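Aliki Athanasiadis had her coffee in one hand and a mouse in the other when I sat down next to her at Cabrera's Sultbridge shop. She looks after the two-arm cell, and before she touches the real one she sets everything up in simulation. 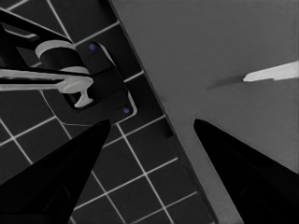
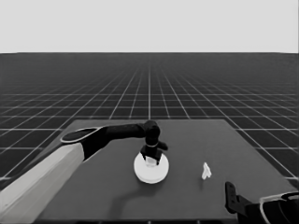
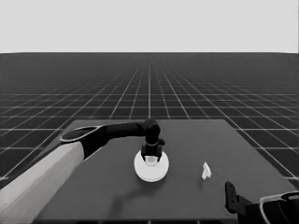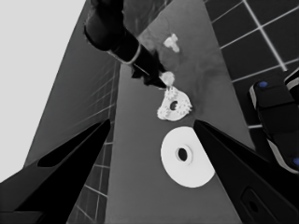
Views from the simulated two-arm setup at Sultbridge.

"People want to start with the fancy move," she told me. "I start with the fingers. Do they close square? Do both arms agree where the table is?" She keeps a list of 11 checks and goes through them every time the model changes — even if all somebody did was shift a base plate.

I asked what usually goes wrong. "Offsets," she said, and laughed. In December one arm was off by almost 2 millimeters after a wrist swap, and she spent a whole afternoon blaming the gripper! Percy Valderrama finally found an old tool length sitting in a settings file.

So now they re-zero the wrist first, then do slow approaches over the table, then run both arms together. The last round was 178 tries. "I watched way too many of them," Aliki said.

Percy wants to copy the setup over to the Burnilthorpe cell next. Aliki's not in a hurry. "Let me grease this one first," she said.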